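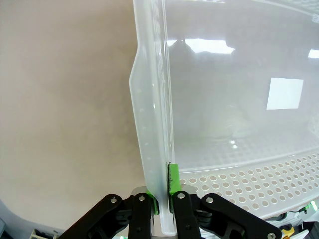 Re: Storage bins, perforated base

Alois Lanz wrote:
> The frosted bins from Postley are on the shelf now. Do we line
> the bottoms? The holes look small enough to hold M2 washers
> but I have not tried it.
> Alois

No liner. It blocks the holes and traps grit underneath. Small hardware goes in bags of 50, one size per bag, 1000 pieces maximum per bin. Loose washers stay in the Vultberg drawers.

Labels: put them on the smooth part of the wall, above the raised lip. They peel off the perforated section. The plastic is translucent but too hazy to identify parts through, so every bin needs a label, including the ones on order 1346.

Lids are still open. Gemma has the Kuron quote.

Kagiso Sibiya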